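What I Learned Pricing Out Our Second Gripper Setup

I promised back in April that I would write up how the budget for the second station came together, and then I kept putting it off because the spreadsheet embarrassed me a little.
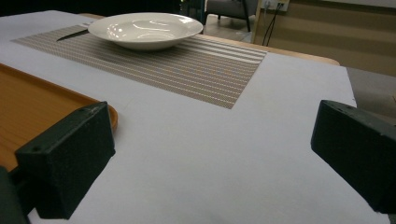 So, the budget. When I started planning, I had one line in the sheet that said "grippers" and a number next to it, and I felt very organized. Then I sent the sheet over to the folks at Ravari, who have been kind enough to look over my purchase lists for a couple of years now, and it came back with so many comments in the margin that I had to widen the column. Where were the spare finger pads? What about cables? Who was paying for shipping both ways if something had to go back? I hadn't thought about any of it!

I'll start with the fingers, which are the part I'd budget for first if I were doing this over. The pads on a handheld gripper take all the abuse. They get dragged over placemats and knocked against bowls, and ours meet the edge of a wooden tray more often than I would like. I had planned on 2 spare sets for the whole project. I now order 6 at a time, and I keep them in a shoebox with the little screws taped inside the lid (please tape the screws inside the lid, I have spent whole evenings on the floor looking for those screws).

Then there is the tableware, which sounds silly as a budget item until you go shopping for it. We're doing table setting and clearing, so we need bowls, knives, trays, placemats, cloths, and enough variety that everything doesn't look the same from one session to the next. I set aside $69 for the first round and bought nearly all of it at a secondhand place over in Stondville -- lovely shop, terrible parking. White ceramic with a good shine on it is easy to find there. Woven placemats are harder, and I've started picking them up whenever I see them, whether or not I have money left in that line.

The bigger decision was whether to buy the second handheld unit outright or rent one. Mfaume would rent us a complete kit by the month, with the camera already fitted, and I went back and forth on it for longer than I want to admit. Renting was cheaper through the summer and more expensive after that, and I had no clear idea how long we'd be at it. In the end I bought. The ceiling I had given myself for the unit was $1000, and I came in just under it by skipping the hard case, a choice I regret every time I load the car.

I also want to put in a word for the dull stuff. Power, for one. I drew a very nice floor plan for the second station and forgot to mark the outlets on it, so the first extension cord I bought was too short, and the second one was the wrong color and has been bothering me ever since. Chairs, too. People sit down between runs, and they should have somewhere decent to do it.

If you're putting together your own sheet, the one I'm using now started as a template from the Juloritz project, and it's much better than mine was. It has a separate column for things that wear out and another for things you'll need again next year, and I've added a third for things I forgot, which already has a fair number of rows in it.

Next up is storage. I've been looking at rolling carts and can't decide between the narrow one and the one with the deep drawers, so if you have either, leave me a comment and tell me how the wheels are holding up.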